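About Karnidura

Home / About us / Products / Visit / Wholesale / Contact

Who we are

Karnidura is a small drinks company in Otov. We make concentrates from herbs and leaves. You add cold water, stir and drink. We sell by the bottle from our own counter and by the case to cafes, grocery stores and a few school kitchens.

The company was started by Cinzia Ferraro and Guido Sorrentino. Cinzia had been running the drinks side of a lunch counter and was making her own mint and lemon balm syrup for it in the back. Guido was buying it from her by the jar. They rented a unit at 934 Pagano Street and began bottling in September of that year with one kettle, one hand capper and a borrowed scale. We are still at the same address. The kettle has been replaced twice and the scale was returned.

There are five of us now:

Cinzia Ferraro, recipes and production
Guido Sorrentino, sales and deliveries
Assunta Lo Presti, bottling and labels
Rebecca Bassi, purchasing and quality records
Nhàn Âu, tasting room and customer questions

What we make

We have two lines.

Calix is the everyday line. It comes in mint, lemon balm, basil and green apple leaf. It is mixed one part to seven with water. Calix is lightly sweetened and most people use it in place of soda or iced tea.

Calix Dark is the stronger one, with more leaf, less sugar and a slightly bitter finish. It is mixed one part to nine. Bartenders buy most of it, and it works well with tonic. If you have only had the everyday line, start with a weaker mix and add to it.

Both lines come in a small bottle for home and a large one for trade. The large bottle fits a standard pump. We don't supply the pump. Opened bottles keep for three weeks in the refrigerator. Some settling is normal and goes away when you shake the bottle.

The tasting room

The front half of the unit is where we taste. It has a wood floor and a red brick wall that was there when we moved in. We left the brick bare and painted the rest white. A long gray table stands along the wall, and most of what we decide as a company gets decided at it. The top has picked up streaks and scuffs over the years and we have stopped trying to get them out. A black office chair stays by the wall for whoever is writing up the notes.
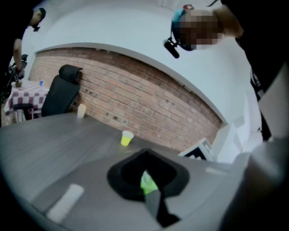

We hold tastings in small cups for a few reasons. A small cup keeps the portion the same from one person to the next, and it means you can try several mixes in a sitting without filling up. We keep different kinds on hand. Paper ones are used for plain water between samples. Clear ones are for anything where we want to look at the color, and color matters to us, as leaf picked a week late can turn a batch from green to nearly brown.

A tasting follows the same order each time. Water first, then the weakest mix, then up from there. Everyone writes their own notes before anyone talks. Rebecca collects the sheets, and if two people have marked the same fault, the batch is held and tasted again the next morning. If it still has the fault, we don't sell it. Our tasting book runs to 367 entries as of this writing, and anyone who buys from us by the case is welcome to read it.

We get asked why we don't use a lab for this. We do use one for safety and shelf life. Flavor we would sooner judge ourselves, at the strength customers will be drinking it.

Where the leaves come from

Mint and lemon balm come from two growers outside Otov. Basil comes from a greenhouse on the east side of town for most of the year. Green apple leaf is the hard one. It has a short season, so we buy it in one go and make the whole year's supply over two weeks. When it is gone it is gone until the next picking, and the website will say so.

All leaf is washed, sorted by hand and steeped the same day it arrives. Stems go back to the growers for compost. We do not add coloring to anything. The green you get in the cup will vary from quite yellow to quite deep, depending on the leaf, the time of year and how strong you mix it.

Sugar is ordinary cane sugar. Lemon juice is used for sharpness and to help the concentrate keep. The full ingredient list is on every label, and Nhàn can send it to you as a text file if the label is hard to read.

Visiting us

The tasting room is open to the public on Friday and Saturday afternoons. You don't have to book unless there are more than six of you. Tasting is free. Seating is limited and most people stand at the table. There is one step at the street door, and we have a ramp that we can put down if you ring the bell.

Trade visits are by appointment on other days. For these we set out the mixes you are thinking of ordering, with cups and spoons so that you can adjust the strength yourself. Bring your own water if you want to. Hard water flattens the lemon balm quite a bit, and it's worth finding that out before you order ten cases. 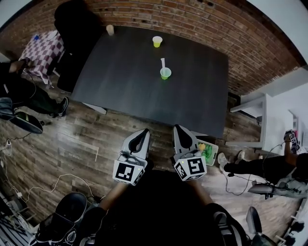 Guido handles the paperwork after a trade visit and will usually send a price list the same day. The minimum first order is two cases, which can be mixed. After that there is no minimum inside Otov. Outside town we deliver on a fixed route every second week, and orders need to be in by noon two days before.

We currently supply 70 businesses. The list of retail stores is on the Wholesale page, sorted by neighborhood. Please call the store before making a special trip, as not all of them carry Calix Dark.

Returns and complaints

If a bottle leaks, has a broken seal or tastes wrong, keep it and contact us with the batch number from the neck label. We replace it or refund it, whichever you prefer. Assunta keeps a sealed bottle from each batch for a year, so we can open ours and compare.

Empty large bottles can be returned to the counter in clean condition for a credit on your next order. We cannot take back the small ones at present.

Jobs

We take on one or two extra people for the apple leaf weeks. The work is washing, sorting and bottling, on your feet, with a paid lunch. Write to Rebecca if you would like to be on the list.

Contact

Karnidura
934 Pagano Street, Otov
Counter and tasting room: ask for Nhàn Âu
Trade orders: ask for Guido Sorrentino

Page last updated 9 July 2021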